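Re: [teleop-users] Collecting demos for the laundry pick-up task, hand guiding or remote?
From: Amirul Jugah
To: teleop-users list
Date: 12/23/21

Hello Amirul, hello all,

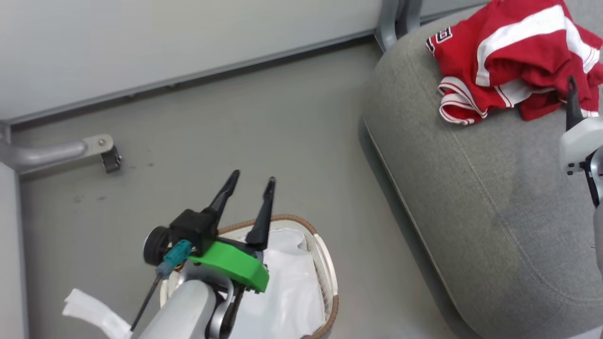
Red garment on the seat, basket on the floor, both grippers in view.

Thank you for the long message. I answer between your lines, and I have put one picture from our side at the top so that we speak of the same task. Please excuse my English where it is not clear.

Amirul Harahap wrote:
> We at Lemness want to start recording demonstrations for picking up
> clothes and putting them in a basket. Until now we only moved the arms
> by hand, with the motors released, for simple tasks like pushing a
> drawer. Do you think hand guiding is enough for cloth?

For us it was not enough. We tried hand guiding in November, with two people, one at each arm. The movements were smooth, but the hands and sleeves of the people came into the head camera very often, and the policy learned from pictures which it will never see when it works alone. Also it is tiring to close a gripper on cloth while you hold the weight of the arm with the other hand.

Now we use remote control for all cloth tasks. The operator holds the two small leader arms and the robot follows. I would still keep hand guiding for teaching fixed positions, for example the place where the arm waits before an episode begins.

> How many episodes did you need before it was useful?

We have recorded 845 episodes and kept 727 of them. I cannot tell you the smallest number which would work, as we did not train with fewer in a systematic way. The episodes we removed were mostly of one type: the operator lost the cloth, searched for it a long time, and then made many small nervous movements. If the cloth is lost and taken again quickly, we keep it. Such an episode shows the robot how to recover, and I regret that we deleted several of these in the first week.

> Do you fix the position of the basket and the clothes?

The basket no, the clothes also no. Before each episode one person throws the garment on the seat again, without arranging it. In the beginning our operators folded it a little, out of politeness I think, and then the robot could only pick garments which were a little folded. The basket stands on the floor near the seat and we move it by a hand's width from time to time. Ours is a woven one with a white plastic bag inside. Please pay attention to the bag if you use one also. When the fingers go down too deep before opening, they can catch the plastic. We now tell the operators to open above the rim and to let the cloth fall.

> Which arm should take the cloth? One of my colleagues says always the
> nearer one, another says always the right one.

I agree with the colleague who says the nearer one, but it must be written down before you start, and all operators must follow the same rule. With us two operators had different habits and this was visible in the result: the robot began with one arm, stopped, and began with the other. After we wrote the rule on a paper beside the leader arms, the new recordings became much more equal.

The handing over between the arms I would leave for later. If the cloth is on the far side from the basket, let the operator take it with the nearer arm and bring it across slowly. It looks less elegant, but it is one grasp instead of two.

> And the speed? Our operators are slow.

Slow is good in the first days, only please do not let them wait in the air. A pause of some seconds above the seat, when the operator is thinking, teaches the robot to stand still there, and then it sometimes does not continue. We ask them to look first, decide, and only then start the recording with the pedal. The pedal we took from the old Adness bench and it works well, although the cable is short.

> Did you use the Liew scripts for the replay?

Yes, with small changes. The version on the Trarkirwood server still has the old order of the joints (left arm first), so please check this before you replay anything on the real robot. I would do the first replay with the basket taken away and one hand on the stop button. If you want our changed file, write to me directly, it is too big for the list.

One question back to you. Do you record the force of the gripper motors, or only the position? We have only the position, and with thin cloth I cannot see from the data if something is between the fingers or not. If anybody on the list has compared both, I would be glad to read it.

I am away until the new year, but I read the mails in the evening.

With kind regards,
Amirul Jugah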